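Why Do Bowls Stack?

Open a kitchen cupboard and have a look at the bowls. Are they in a pile? I bet they are! Bowls are brilliant at sitting inside one another, and there is some really good maths and science hiding in that pile.

A word to learn: nesting

When one thing fits snugly inside another thing of the same shape, we say the two things are nested. Bowls nest. So do paper cups, buckets, flowerpots and the plastic chairs in your school hall. Bricks don't nest, because a brick has no space inside it for another brick. They can be stacked, but every brick makes the pile taller by a whole brick.

With bowls it is different. Put a second bowl in the first and the pile grows by only a little bit – the part that pokes up above the rim underneath.

What makes a bowl a good nester?

A bowl is wide at the top and narrow at the bottom. The sides slope outwards as they go up. That means the narrow bottom of one bowl can slide down into the wide top of the next. If the sides went straight up like a tin of beans, a second one exactly the same size would just perch on the rim.

Thin sides help too. A bowl with very thick walls can't sink very far into its neighbour, so you get a taller pile and a fuller shelf.

Let's do a sum

Zachary Gill looks after the dinner things at Milgate, a big school kitchen, and he has 135 soup bowls to put away after lunch. Laid out side by side they would cover table after table! He makes piles of 18 instead. Can you work out how many full piles he gets, and how many bowls are left over? (The answer is at the bottom of the page. No peeking!)

How to spot a nested pair

Sometimes two bowls look like one at first glance. The trick is to look at the edge. A bowl on its own has one rim. A nested pair has a second rim peeping out just under the top one, like a double line.

Try it with these pink bowls. Which are nested together, and which is sitting on its own?

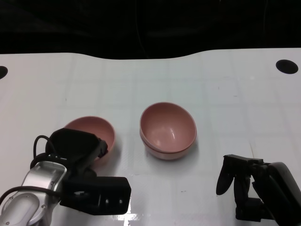
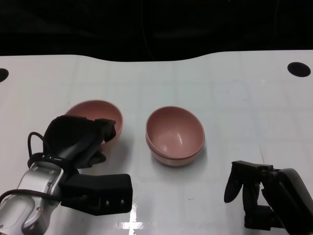 In both pictures the pair is the one with the double edge, and the single bowl is to the left of it. Did you notice the shiny white spot inside the top bowl of the pair? Smooth, curved surfaces are very good at bouncing light back at you.

Try it yourself

You will need: 2 plastic bowls exactly the same, a ruler, a pencil and some paper.

1. Stand one bowl on the table and measure how tall it is. Write the number down.
2. Put the second bowl inside it. Measure again.
3. Take the first number away from the second. That tells you how much height one extra bowl adds.
4. Now use your answer to guess how tall a pile of ten would be. Start with the height of one bowl, then add the extra bit nine times.

If you have more bowls, build the pile and check your guess. Mine was out by nearly a whole centimetre the first time!

Do bowls ever get stuck?

Yes, and it can be a real nuisance. If the fit is very tight, air can't easily get in between the bowls when you pull, and a little water can make them cling together too. Ask a grown-up to help if the bowls are breakable. A gentle wiggle usually lets the air in.

Answer to the sum: 7 full piles, with 9 bowls left over.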